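Forums Kits & Parts Reviews Gallery Classifieds Log in

We use cookies to keep you signed in and to remember which threads you've read. Accept | Manage

Buckley wrist camera + soft pad gripper kit: anyone running one on laundry?

pegboard_mo
I've had the Buckley kit for a month now and I want to talk about it with people who will put up with me. It's the two-finger gripper with the small wrist camera and the swap-out pads, the $282 version, not the one with the force sensor. I bought it for shirts. Everything I own that grips is great with blocks and mugs and useless with a T-shirt, and this is the first one I've used where I look forward to turning it on in the evening!

Things I like so far: the pads come off with one screw each, the camera cable is long enough to run down the arm without a splice, and the view looks right down between the fingers so you see the cloth where you're going to pinch it. Setup took me an evening, most of it spent on the mounting plate.

Things I don't like: the printed guide skips from step 6 to step 8. Also the case for the spare pads pops open if you look at it funny.

tern_and_co
Been on one since spring. Agree on the pads, disagree on the camera. It's so close to the fingers that once you have hold of something big, like a bath towel, all you get is a screen full of towel. I put a second camera on a post beside the table and went back to planning from that one.

pegboard_mo
Fair for towels. For shirts I think the close view wins, I can see a seam coming before I close on it. On my old overhead camera a seam was one pixel of nothing.

halfgauge
What are you driving it with? I have an older Letard arm and the adapter page only lists the newer flange.

pegboard_mo
Letard here too, the old one. You need the round adapter with 4 holes, and it's sold separately (grr). The bolts that come with it are a hair long, so I put a washer under each. It's been solid.

halfgauge
Perfect, thank you. Ordering tonight.

dishrag9000
Going to be the grump. I tried this kit and sent it back. The fingers are fat. For picking one layer off a stack you want something thin that can get under an edge, and these come in like a pair of boots. I went with the Dralo fingertips, which are narrow and cost less, and my single layer picks went way up.

tern_and_co
The Dralo tips are good on a flat stack, I'll give you that. Hanging cloth is where I stopped liking them. They're hard and slick and a cotton shirt slides right down through.

dishrag9000
Then you close harder.

tern_and_co
Then you leave a dent in the shirt and cook the motor. Ask me how I know.

pegboard_mo
You two are talking about different jobs, I think! Stack picking, sure, narrow tips. I'm doing the hanging part: one hand holds the shirt up, the other finds the hem and takes it, then you spread. For that I like a wide rubbery pad. I ran 100 hem grabs last week with plain cotton shirts and it kept hold on 91 of them. The misses were nearly all on a fold that had curled in on itself, so the pads closed on a roll of cloth and it worked its way out when the arm moved.

wickerbasket
91 is really good for a kit at that price. How are you picking the spot to grab? By hand or is something choosing for you?

pegboard_mo
By hand for those. I drive it with the little knob controller and save every run. I have 1,336 saved grabs now and I'm going to try training on them once I've thrown out the embarrassing ones.

wickerbasket
Keep the embarrassing ones! Put them in their own folder with a note on what went wrong. I deleted mine and had to go make bad grabs on purpose later, and it's surprisingly hard to be clumsy in a natural way.

dishrag9000
OK that part I agree with.

halfgauge
Does the Wukside software talk to it or do you have to use Buckley's own viewer? I've got everything else set up in Wukside and would hate to start over.

tern_and_co
Wukside sees the camera as a normal webcam, no trouble. The gripper needs the plugin, and you have to restart after installing or it just sits there. Buckley's viewer is fine for checking focus and that's all I'd use it for.

pegboard_mo
Same here. One tip - set the exposure by hand. On auto it hunts every time pale fabric swings into view, and the footage pulses like a disco.

wickerbasket
Could you post a view from the wrist camera? I'm trying to decide whether the close mount would drive me nuts, and the shop page only shows the outside of the thing. Light colored cloth if you have it.

pegboard_mo
Sure! Tan cotton, with a finger on each side of a hanging fold. The fold is nearer the left pad, so you get an idea of how much room there is between the two. Check out how well the seam shows up over on the left.

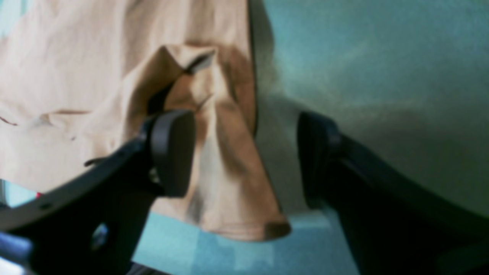
Re: Buckley wrist camera + soft pad gripper kit (page 2)

dishrag9000
I'll admit the seam is clear. Still boots, though. Look how much of the lower right is finger.

wickerbasket
I can live with that, I'd be steering by the pads anyway. The gap is wider than I expected. Does it open any further?

pegboard_mo
A little. There's an end stop you can move, one notch each way. I leave mine alone so my saved runs all match.

tern_and_co
If you do move it, redo the zero. I forgot and spent an afternoon blaming the cable.

halfgauge
Adapter is on the way. Will report back on the long bolts.

Thread last updated: May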